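2025-06-24
Finish shop, bench 2. Notes on the water-based topcoat trials.

Third round on the Varovwood clear over milk paint. The January panels have been on the south windowsill since they cured and I pulled them down this morning. Gloss has held. The two with the shellac seal coat have gone slightly amber, which Nosipho predicted and I did not. The unsealed ones are still neutral but the grain feels rough near the ends.

Mixed a fresh batch at 11 percent water. Last round was straight from the can and it dragged under the brush. Thinned, it levels well on the flat, but on the vertical test board it sagged wherever I loaded the brush too much. Two thin coats, then. Scuffed between coats with a gray pad, wiped with a damp rag, left overnight.

Batch number on the can is 2815. The old can was 1008. Consolacion thinks they changed the flattening agent between the two. The new one does settle faster, so stir it from the bottom every time and don't shake it. I shook it once and had bubbles in the first coat.

Adhesion: cross-cut tape test on six boards. Five clean. The one that lifted was the red over bare maple. The paint came away with the clear still stuck to it, so the failure is under the paint. Eskil says the red always does this on maple and wants the bonding additive in the first coat. Will try it at the supplier's ratio first.

Colors: Jayson wants the toy shelf orders kept to strong colors that read well from across a room. We talked about a green, an orange-red and a yellow. My worry is the yellow, which takes an extra coat to cover and shows every brush mark.
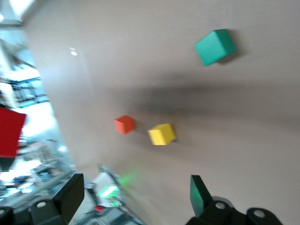 Teal-green, orange-red and yellow cubes on the pale tabletop.

Water rings: left a wet glass on each panel for 25 minutes. No marks on the two-coat boards. Faint ring on the single coat, gone after an hour.

Still to do:
Additive test on maple, red only.
Ask Alfredo whether the Plosteck brushes are coming or if I should order elsewhere.
Repeat the vertical board with a foam brush.
Label the January panels before they go back on the sill. The pencil on the backs is nearly gone.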